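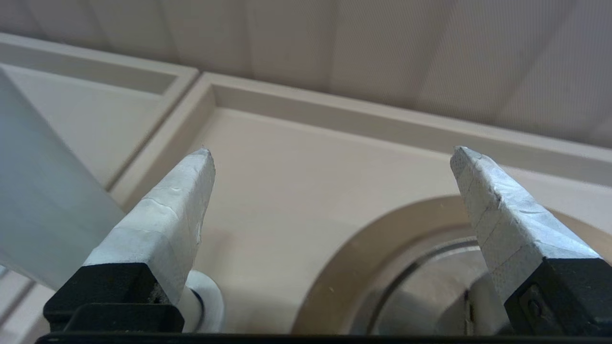

12 Oct 2021

Sourdough-style starter trials for the Hostley bakery course, batch 3.

Fed both jars this morning before the kitchen got busy. Jar A is on the Komodmont whole rye, jar B on the plain white from the bulk sack. Same water for both, left out overnight in a covered jug. Jar A had domed nicely and smelled of apples. Jar B was flat with a thin gray liquid on top, so I stirred that back in before feeding.

Feed was 76 g of starter, 200 g flour and 200 g water in each. That is wetter than Cinzia Gentile's method sheet. She wants a stiff one at 145 g water and says it holds better over a weekend. I will split jar A tomorrow and run the stiff version next to it.

Room was cold first thing. Moved both jars to the shelf over the proofer, and A started climbing before lunch. B moved a little by mid-afternoon, with small bubbles along the glass and nothing on the surface. I think the white flour is old. No date on the sack, only the Mathias delivery sticker. Need to ask for a fresh one before the course starts.

Test loaf from yesterday's A: good color, tight crumb near the base, slightly gummy when cut. I cut it too soon. Flavor mild, less sour than batch 2. Scoring was shallow and it burst down one side. The long tin gave a better shape than the round basket, which stuck again even with rice flour.

The Urko scale drifts when it is left on. It gained a few grams with an empty bowl on it. Weighed everything again on the old scale and used those numbers. Please turn the Urko off between weighings until we get new batteries.

To do:
Split jar A, label the stiff one
Order rye, one sack
Throw out B if no rise by tomorrow night
Scrub the basket and dry it fully
Copy batch 2 temperatures into this book, they are still on the back of the flour order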